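Data dashboards pilot: progress report to the programme manager
January 2023

Summary

The pilot is behind on the plan we agreed, and I would rather say so on the first line than bury it in a table. Two of the three dashboards are live. The third, on course progression, is on hold until the coding of part-time students is sorted out. Spending is within budget, mostly for the dull reason that we have not yet paid for work that has not been done.

What has been delivered

The enrolment dashboard has been open to departmental staff since November. It draws on the nightly extract from Telteo and shows applications, offers and acceptances by department and mode of study. The space-use dashboard for the Nendotwood site followed a few weeks later. Both load in reasonable time on campus machines. Off campus they are slower, and the supplier's explanation for this has changed twice.

We also produced a short guide to reading the charts, after early users took the stacked areas to be overlapping. I am not convinced the guide has cured this. I would sooner replace the stacked areas with plain lines, and have asked for that to be put in the next release.

Is anyone using it?

The monthly figure quoted in the steering papers was 44 active users. I would treat that with caution. It counts anyone who opened a page, and a good many of those visits lasted under a minute. If we look only at people who came back in a second week and changed a filter, the number drops to 12. Six of those work in the planning office and would have found the data anyway.

That is not a reason to stop, but the case for the next phase was written on the assumption that heads of department would look at the charts before their planning meetings. So far most still ask for a spreadsheet by email, and we still send one. 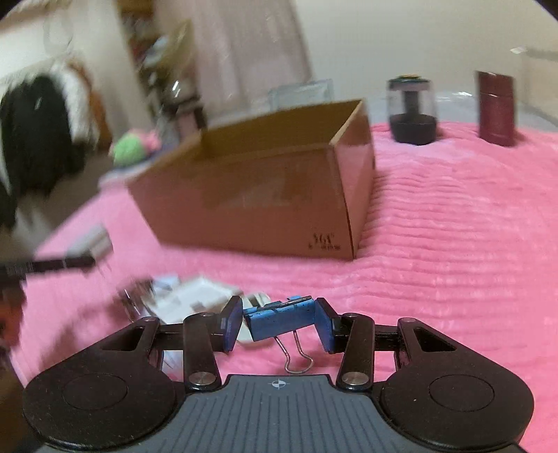 Data quality

Most of the delay comes from here. Part-time students at the Abu Hammour branch are recorded by module, while everyone else is recorded by course. Any progression rate that mixes the two is wrong, and wrong in a flattering direction. The supplier has offered a weighting to smooth this over. I have turned it down for now, as we could not explain it to a department that challenged its own figures.

Roughly 10 per cent of subject codes in the older records do not match the current list. These are being checked by hand. It is slow work and was not in the original plan, though it should have been.

The Flelon forecasting add-on

We were asked to try the forecasting add-on from Flelon alongside the main pilot. We ran it on past intakes where the answer was already known. It did a little better than carrying last year's number forward, and did worse for small courses – the ones where a forecast would be most welcome. The demonstration used a large, steady course. I do not recommend buying a licence on this evidence.

Next steps

Finish the subject code checks and agree one counting rule for part-time students before any more work on the progression dashboard. Change the usage measure in the steering papers to returning users. Stop the emailed spreadsheets for two willing departments and see whether they go to the dashboard or simply complain.

Decision needed

I am asking for a no-cost extension to the end of the summer term. I am not asking for the second phase to be released, and would advise against it until the usage figures mean something.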